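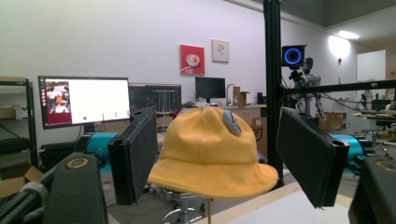
Tumton, March

For my regional geography project I picked Tumton, mostly because my bus goes through it and I'd never once gotten off. It's a river town in the dry hills below the Barkell Plateau, with a population of 1476 according to the sign by the bridge. I spent two afternoons walking around and one very long morning in the library basement with the old county maps (bring a sweater!).

The town started as a ferry landing on the Keltano River. Wagons coming down off the plateau had to cross somewhere, and the banks are low and gravelly there, so that's where people stopped, and then some of them stayed. The bridge went up later, just upstream, and you can see on the maps how Main Street bends to meet it. I love that bend. The old ferry road still runs straight down to the water and ends at a boat ramp.

Elevation is 948 feet at the post office. The plateau is much higher and gets most of the rain, so farming in town depends on irrigation ditches that run off the river. The main crops are onions, hay and sweet corn. Sheep used to be a big deal too – the wool warehouse by the tracks is now a flea market and a dance studio.

The Tamayo Quarry is 4 miles east and was the biggest employer for a long time. It dug a pale limestone that you'll spot all over town: the library, the school steps, even the curbs on Second Street. It has 37 workers now, and a lot of other people drive to jobs in the next county. My map of commuting routes came out kind of messy, but the thick line going south is the one to look at.

What I didn't get to was flooding. The maps show the river channel in two different places, and I couldn't find out when it moved or whether the town moved anything because of it. The lower streets have no basements, so I have a guess – I'd want to check it against the well records before I put it in the final version.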